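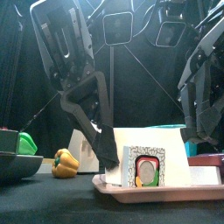 Two robot arms at a black tabletop, one gripper resting against a white cardboard sheet.

Sports > College Football > Fan FAQ

Print this page | E-mail this page

Is Astwood really moving up a division?
So the athletic department keeps saying. The league has confirmed that it received an application. Receiving mail is not a vote, and I'd hold off on the new bumper sticker.

Will the Dritgate game stay on the schedule?
For 2 more seasons, under the current contract. After that, "both schools value the rivalry," a phrase I have seen used right before several rivalries ended.

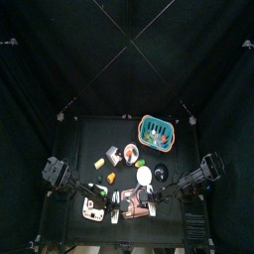
Dritgate would also want a bigger check to travel, and Astwood hasn't said where that money comes from.

How many seats is the Yazzie Field expansion adding?
The plan says 2000. An earlier version said 300, plus a standing area. Ask which one has a building permit. I did, and got a brochure.

Are student tickets still free?
Yes, until they run out. Bring your ID and get there early — the gate closes to students at kickoff.

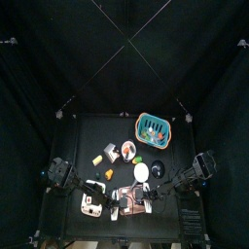 Page last changed: November

Does the Nosex ranking mean anything?
It put Astwood at 70 after a loss and left it there after a win. The formula isn't public. Read it for fun if you like.

Related
Yazzie Field parking and gates
How bowl eligibility works
Astwood depth chart
Dritgate series history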